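We hired the Protano two-armed unit for 15 days before deciding whether to put it in next year's budget. We run a small hall of residence and wanted something for light tidying in the entrance rooms: shoes, trays, small boxes.

**Price.** Hire came to £221 a day with the hands included. Nullix quoted less, but charged separately for the hands and for each call-out. Ask for one figure with everything in it before you compare.

**Setting up.** The first job took 41 minutes to set up, most of it spent moving furniture. Allow a clear strip of floor in front of whatever you want it to work at. Cables need a proper home too, so put covers or trunking on the order. We left them out of ours and had to buy them later from Gittins.

**Hands.** The fingers cope with light, soft things such as slippers. I wouldn't plan on heavy boots. Spare fingers are listed as an extra and I would budget for one set.

Shelf work with slippers:
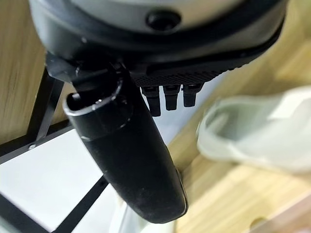
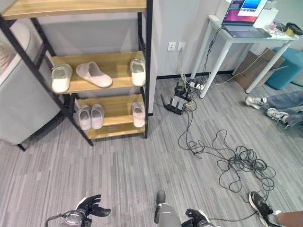
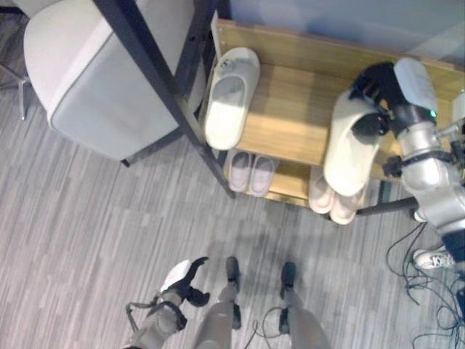
Gwawr Yorath wrote back after reading a draft of this and thought I had been too kind on running costs. At Gevside they took the same hire and the staff hours came to more than the machine, as one person had to stay with it all day. She would put those hours on the first line of the budget and the hire charge on the second.

I have added them to our sheet. With staff time in, the yearly cost is almost double what I first put down.

**Support.** The phone line closes at 5 and does not open at weekends. A fault on a Friday evening waits until the next week, and the hire charge carries on.

**Verdict.** Good enough to hire again in August, when the building is quiet. I have not asked for money to buy one. Three stars out of five.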